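3.2 Unpacking and repacking of small boxed goods

The second group of tasks concerns goods sold in a rigid outer box with a shaped insert, a printed card and one or more loose accessories. Earlier work on household packing has dealt mainly with groceries and folded clothing, where the order of operations is largely free. With boxed goods it is not: the insert fixes where each item goes, and the lid will close only when everything beneath it is seated.

We follow the scheme of Van Dusen and Nieto in dividing each trial into steps, but merge their "lift" and "clear" into a single step, as the two could not be separated reliably by our annotators. This leaves 8 steps for a full cycle of unpacking and repacking. A trial was accepted when every item had been returned to the box and the lid lay flat. Items placed in the wrong recess were recorded as misplacements and did not end the trial.

All trials in the Skemton set were carried out at a table in a shared room in ordinary use, with chairs left where they stood. Lighting was not controlled. The Clalholm set, described in Section 3.1, used a bare bench and fixed lamps, and the two should be compared with care. Figure 4 shows the box on the table.
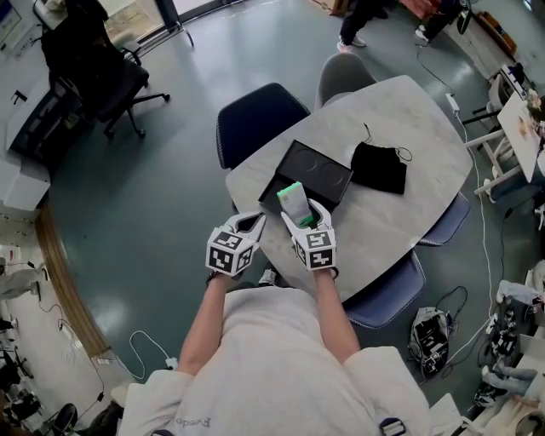
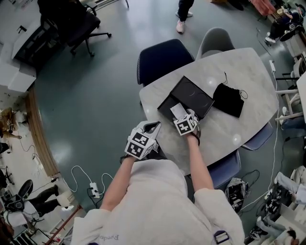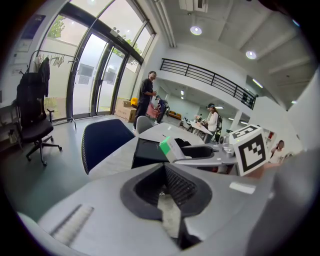 Figure 4. Boxed goods at the table, Skemton set.

Across both sets, 1084 trials were accepted. Time per trial was dominated by two steps - freeing small items from the insert and refitting the lid - and the remaining steps showed little variation between participants. Soft accessories such as drawstring pouches were handled differently from rigid ones. Most participants set a pouch to one side early and left it until the end, so that the cord had to be gathered in before closing. Where the cord was trapped under the lid, participants reopened the box and began the closing step again. We count these as retries within the same trial.

The 20 participants were given no fixed order for repacking. Even so, 7 of them kept to a single order throughout, in each case the reverse of the order of removal. The rest varied, chiefly in when the printed card was put back. The effect of card position on closing time is treated in Section 4.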